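Reading time: 4 minutes

Unit 3 handout: Sorting, storing and labeling small goods

This unit covers how a small stockroom keeps track of mixed items. By mixed items we mean things that come in many kinds and small amounts, such as pens, tape, drinks, batteries and cleaning cloths. Large single-product stores have their own methods, and those come in Unit 5.

Bring the Flisden worksheet to class. You will need it for the second exercise.

1. What a stock record is

A stock record has one line for each kind of item. Each line gives a name, a code, a place and a quantity. Many records also have a reorder level, the quantity at which someone should buy more. Prices are kept in a separate file in most small businesses, and we will keep them separate in this course.

The name should be the one people use when they ask for the item. If the staff say "tape" and the record says "adhesive strip, clear," the record will be searched wrongly. Put the maker's name after the common name if you need both.

The code must be unique. It should also be short enough to write by hand on a shelf card. Do not build the shelf location into the code. Items move, and a code that names the old shelf will send people to the wrong place for years.

2. Ways to group items

By type. All writing tools together, all drinks together. Easy to learn. It works less well when a type is very large or when some of its members are heavy.

By how often they are used. The items picked most often go between knee and shoulder height near the door. Slow items go high, low or far back. This saves walking, but new staff need a map.

By size. Used where shelf space is tight. Small items go in bins, long ones in racks, and so on. Searching takes longer because unlike things end up side by side.

Most stockrooms use a mix. In the Plilent case from Unit 2, the shop grouped by type and then moved its 10 busiest items to a front shelf. The front shelf had its own page in the record. Read the case again before the exercise and note what happened to the empty places left on the old shelves.

3. Labels

A shelf label and an item label do different jobs. The shelf label says what belongs in a place. The item label says what the thing is, wherever it has ended up. When an item is found out of place, only the second kind helps.

Shelf labels should be read from standing distance. For the course shelves we use letters 20 millimeters high. Write the name first, then the code. Leave the quantity off, as it will be wrong by the end of the day.

Barcodes speed up counting and reduce copying errors. They do not fix a bad record. If the code points to the wrong line, every scan will repeat the same mistake. On a curved surface the bars should run around the curve like the rungs of a ladder when the item stands upright, so that each bar stays flat enough to read.

4. Receiving and putting away

Check the delivery against the order before anything is shelved. Mark short or damaged items on the delivery note, then enter what came in. Older stock goes to the front and newer stock behind it. With drinks and food this order matters a great deal. With pens it matters less, though ink does dry out.

Loose items need a holding place before they are sorted. A clear table is enough. 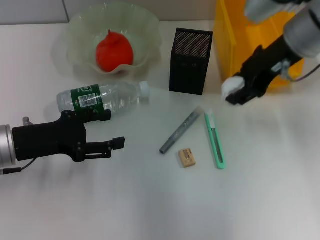

Sort from the holding place in one pass if you can. Pick up an item, find its line in the record, and put it where the line says. Items with no line go to one side until the end. Stopping to create a new line each time breaks the pass and leads to double entries.

5. Counting

A full count covers every line on the same day. A cycle count covers a few lines at a time until all have been done. The Lau record used in class has 122 lines and is counted in a cycle of 28 days. Work out how many lines that makes per day, and what you would do in a week with a large delivery.

Count first, then look at the record. A person who has seen the expected figure tends to find it. If the two differ, count again before changing anything.

Exercises

Write shelf labels for the items on page one of the Flisden worksheet.

Regroup the same items by how often they are used. State any guess you had to make.

Read the Randetska delivery note and list the lines that cannot be entered as they stand.

Hand in the first two at the next class. The third will be discussed in groups and does not need to be written up.

Contact the course office | Copyright, all rights reserved | Back to top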